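Robots and Chores: Notes for Session 2
Course notes, Deolinda Abreu

Okay, so last time we got stuck on the vacuum question (is a robot vacuum a robot? yes, please stop emailing me) and I promised we'd move on to arms. These notes cover what I said in class plus the bits I rushed through when the projector quit. The question for the whole unit is whether a machine can do household or shop-floor chores yet. I'm going to give you my opinion all the way through, and you should feel free to argue with it in your write-up.

1. What counts as a chore

I asked for chores at the start and Matilde Calado gave the best one, which was "put the stuff away." Think about how much is packed into that! What stuff? Away where? You already know that fruit goes in the bowl and the screwdriver goes in the drawer, and you know it without anybody writing it down. A machine has to get that from somewhere.

So for this course a chore means a job with a goal you can say in one sentence, in a place that wasn't built for the machine. A bottling line doesn't count. Clearing a kitchen counter does. Restocking a shelf in a small shop does too, and so does sorting the returns bin at the back of it.

2. Getting to the job

People skip this part. They want to talk about hands. But if you watch a robot try a chore, a lot of the time goes into getting the body to the right spot and then getting the arm to the right spot without knocking into anything on the way. Houses are full of corners. A door leaf takes up room, a sofa takes up room, and the robot itself takes up a surprising amount.

We work in simulation for this unit, mainly so that you can crash into things all afternoon and it costs us nothing. Have a look at the reach here and think about which arm you'd have used. 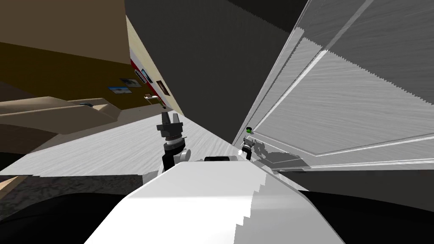

Fig. 1. One gripper out by the door, the other with its fingers up. Simulated room.

What I want you to notice is how little floor you'd have to play with if you got the approach wrong. The far gripper is near the corner where the door meets the dark wall. Come in at a bad angle and you've got a wall on one side and a door on the other. You or I would just shuffle our feet. A planner has to work out the shuffle, and in the Dreltley planner (the one you'll be using) that means asking for a new base position and starting the arm path over.

Carolina Vilela asked whether two arms make this easier or harder. Both, sorry! Two arms let you hold one thing while you move another, which is most of cooking and nearly all of laundry. But the second arm is also one more thing to hit the furniture with. For the first assignment you may park one arm and forget it.

3. Picking things up

Now the hands. A two-fingered gripper is a pretty blunt tool, and I'm still a fan of it. Two fingers will handle a cup, a can, a box, a lemon. They're cheap, they're easy to model and when they go wrong you can usually tell why. Where they struggle is cloth, thin flat things like a sheet of paper on a table, and anything squashy where you need to feel how hard you're pressing.

Round things are their own headache. With a box you have two flat sides to squeeze. With something rounded, the pads touch only a small patch, and if you close a little above or below the middle the thing wants to pop out. Then there's clutter. Put a second object right next to the first and your nice clean grasp has a neighbor in it.
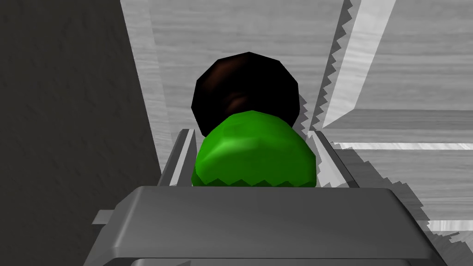
Fig. 2. Green item between the fingers, dark item just beyond it. Same simulated room.

Seen from this close, the dark one is half covered by the green one, and that's a vision problem before it's a grasping problem. How big is the part you can't see? Is there a stem on it, or a handle? You'd guess from having handled a thousand round things. The machine guesses from its training, and Cristóvão Marinho's group found out in February what happens when the training set is too small. Their Zuler model had 310 grasps in it and treated everything round as the same size. They went up to 1,278 and it got a good deal better, though it still fumbled when two items touched.

4. So, can they?

My answer as of now: some chores, some of the time, if you let the machine be slow. I'd trust one to carry a single solid item across a tidy room. I would not ask it to unload my dishwasher -- I like my plates. On a shop floor I'm a bit more hopeful, as shelves are regular and the items come in known sizes.

Laurinda Frade disagrees with me on this and thinks homes will come first, as people will put up with more failures at home than a shop manager would. She's giving the next session, so bring it up with her.

5. For next time

Run the Toledo scene in Plokden with the default arm settings. Do 100 tries and keep the log.

Sort your failures into three piles: couldn't get there, couldn't see it, couldn't hold it. If something fits two piles, pick the one that happened first.

Write one page on a chore you did yourself this week. List every decision you made, even the silly ones (which hand? where did you put the lid?).

Write-ups are due 17 May 2019, on paper or by email, either is fine. If Plokden won't start on the lab machines, log out and back in before you come find me.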